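Section 4. Dressing the Snowman

Enier Robotics Club Bench Guide, revised 3/24/19
Maintained by Tadhg Doherty. Complaints to Adesuwa Obi.

Sections 1 through 3 covered power, cabling and how to start Jolus without being shouted at. If you skipped them, go back. This section takes you through the winter task from the Ait Brahim Cup, in which one arm puts a scarf on a snowman and takes it off again. It sounds like something a four-year-old does between snacks. Budget an afternoon.

4.1 What you need

One arm, clamped and homed (Section 2)
The parallel gripper with the long fingers
The white tray
The snowman
The green scarf
The Clirnex wrist camera, plugged in and showing a picture in Jolus
A second person, for the stop button

The snowman lives in the labeled shoebox on the top shelf. The scarf lives in the same shoebox and must be rolled. If you fold it, the crease sits exactly where the fingers want to go and you will spend your session ironing.

CAUTION: Do not use your own scarf. We did have a member who wanted to see how the gripper handled cashmere. It handled it firmly.

4.2 Setting the table

1. Clear the table. Mugs, phones, the hex keys you swore you put back, all of it.

2. Pull the curtain across behind the table and let it hang. You don't have to get the wrinkles out. Adesuwa has tried, and they return.

3. Put the tray down at an angle, one corner toward you. Square to the table edge looks tidier and scores worse, for reasons Tadhg will explain at length if you leave him an opening.

4. Stand the snowman on the tray, nose to the right as seen from the front chair. The stick arm should point left. If it points at you, he is backwards or you are.

5. Give the snowman a light press so the bottom ball settles. He is mostly fluff and will lean if he gets the chance.

6. Bring the arm to the ready pose from the Jolus menu. Hand on the stop button while it moves. 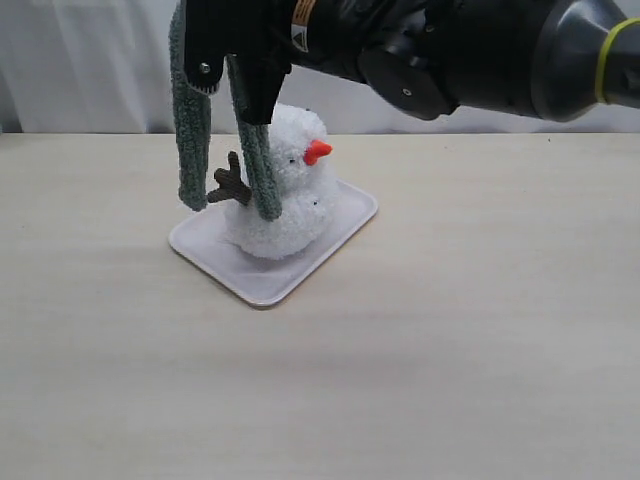 7. Check the clearance with the jog keys. Lower the gripper in small steps until you are sure the fingers can straddle the snowman without flattening his head, then raise it again. Write the height in the log. Last term's log has a page that says only "fine," and we would all like to know what was fine.

8. Set the speed limit to slow. There is a fast setting. The fast setting is for people who have finished this section.

NOTE: In Jolus, the number 1000 in the gripper box means fully open and 0 means fully closed. This is our own scale and has no units. Typing 2000 does not open it twice as wide. It gives you a red box and a beep that carries to the library.

4.3 Checking the wrist camera

The side view makes everyone feel like a genius. The wrist view is where you find out what the fingers are doing. You need both windows up for the whole session, side by side, same size.

1. Open the wrist window. You should see both fingertips coming up from the bottom of the picture. If they come down from the top, the image is flipped. Use the Flip box in Jolus and leave the camera screws alone.

2. Wipe the tray. Lint and dark specks show up beautifully on shiny white, and at least one of our color filters has mistaken a crumb for an eye.

3. Look for glare. The tray throws back every light in the room. A few bright streaks along the rim are normal. If a white patch covers the spot where the snowman stands, switch off the lamp nearest the window and look again.

4. Jog the gripper toward the tray and watch both windows as it goes down. This is the best way to learn how far the wrist view lies about depth. Stop well before anything touches.

CAUTION: The tray rim is the right height and thickness to be grabbed by mistake. If you see a fingertip on each side of the rim in the wrist view, do not close, and do not lift. Open to 1000, raise straight up, and only then move sideways. Going sideways first drags the tray, and the snowman goes along for the ride.
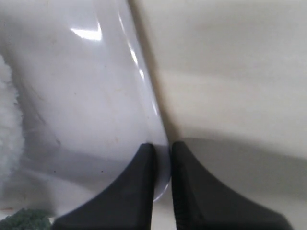
4.4 Placing the scarf

There are two ways to start. Beginners should use the hand start. The arm start, where the gripper picks the scarf off the table, is in Section 6, along with our other regrets.

1. Open the gripper to 600. That leaves enough gap for a doubled thickness of knit with a little to spare.

2. Hold the scarf at its middle. Find the real middle by matching the ends. The eyeballed middle is off every time, and then you have a snowman with one long tail and one stub, like a bad necktie.

3. Say "hand in." Wait until the person at the stop button says "go ahead." Only then put your hand near the fingers. Yes, out loud. Yes, even when it is the two of you and you feel silly.

4. Feed the middle of the scarf to the fingertips and keep your own fingers on the tails. Your partner closes the gripper slowly until the knit stops sliding. Stop there. Our gripper has no opinion about how tight is too tight, so you have to have one.

5. Take your hand away and say "hand out."

6. Move the arm until the scarf hangs over the snowman like an arch, a tail on each side of the head. The nose should come through the opening. If a tail is lying across the nose, back off and come in a touch farther to the right.

7. Lower straight down. Watch the side window for the head and the wrist window for the tray. The tails will reach first and start to curl. Let them.

8. When the top of the arch meets the fluff, stop. Count to two. Open the gripper by small amounts until the scarf stays put, then raise.

NOTE: Fluff catches. If the snowman comes up with the gripper, lower him again before opening. Opening at height is called a drop and costs you the run, plus whatever your partner says.
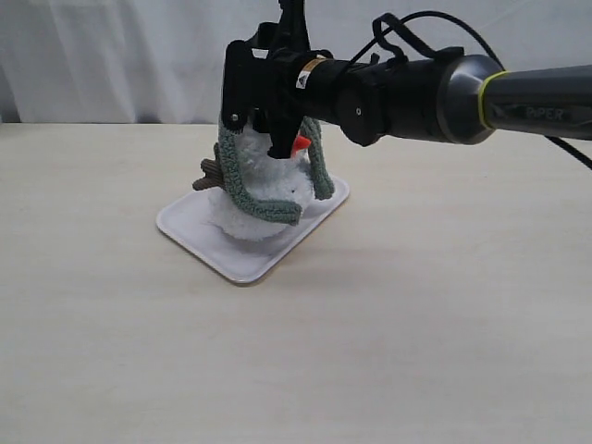 Two more things about lowering, both learned the slow way. First, the arm approaches from the right, so anything that hangs off its left side is harder to see from the operator's chair. Move your chair. It has wheels. Second, keep an eye on the cable loop at the wrist through the whole motion. It should rise and fall with the joint and never go tight. If it goes tight, stop, home the arm, and reread Section 1 in a spirit of humility.

4.5 Taking the scarf off

Removal is judged separately at the Cup and most teams underrate it. A snowman who keeps his scarf is cute. A snowman who follows his scarf across the table is a zero.

1. Start from the dressed position with the arm well above the head.

2. Open to 600 and come down over the top of the scarf, a little to the right of center.

3. Close on the knit. In the wrist view, check for white between the fingers. White means you have snowman. Open, raise a hair, try again.

4. Lift slowly and watch the bottom ball. If it stays flat on the tray, keep going. If it tips or rises, stop and lower.

5. When the arch is clear of the head, pause. This is the spot where the left tail likes to snag on the stick arm. Should it catch, ease the gripper to the left and up. Pulling harder bends the twig, and Adesuwa has already sewn it back on more often than she cares to discuss.

6. Carry on up until both tails are free of the tray, then swing out over the bare table and release.
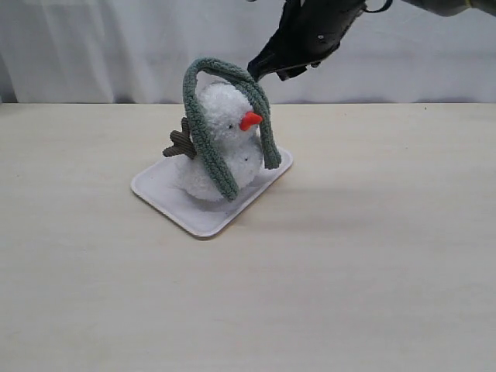

Figure 4-4. Scarf arched clear of the head, tails still hanging on either side.

4.6 Recording a run

One run is one scarf movement, on or off. Do not record both in a single file. Somebody did that for 56 runs in a row last May and then went on vacation.

1. Press Record in Jolus before the arm moves.
2. Do the movement.
3. Press Stop after the arm has come to rest. Not while it is coming to rest.
4. Mark the run good, bad or unsure. Unsure is allowed and is more useful than a hopeful good.
5. Put the snowman back by hand, with "hand in" and "hand out" as before. Turn the tray a little each time. If every run has the tray in the same place, the policy learns that spot and falls apart at the Cup, where the judges place the tray and enjoy doing it.

Keep bad runs. Tadhg reads them.

4.7 When it goes wrong

Gripper closes and the scarf slides out: you have the ribs running along the fingers. Turn the scarf a quarter turn.

Snowman leans after every run: fluff him up and press him down again. If he still leans, check that a scarf tail isn't tucked under the ball.

Wrist window freezes: unplug the Clirnex at the hub end, count to ten, plug it back in. Restart Jolus only if that fails, because a restart loses your ready pose.

Arm stops and the box says LIMIT: you asked it to reach somewhere it can't. Home it and bring the tray closer.

Nose comes off: stop the session. Nose, glue and instructions are in the shoebox lid. The glue needs overnight, whatever the tube says.

4.8 Packing up

Home the arm before cutting power. Cap on the camera. Roll the scarf. Snowman goes in the box on his back with the stick arm up. Sign the log, and write something in it besides "fine."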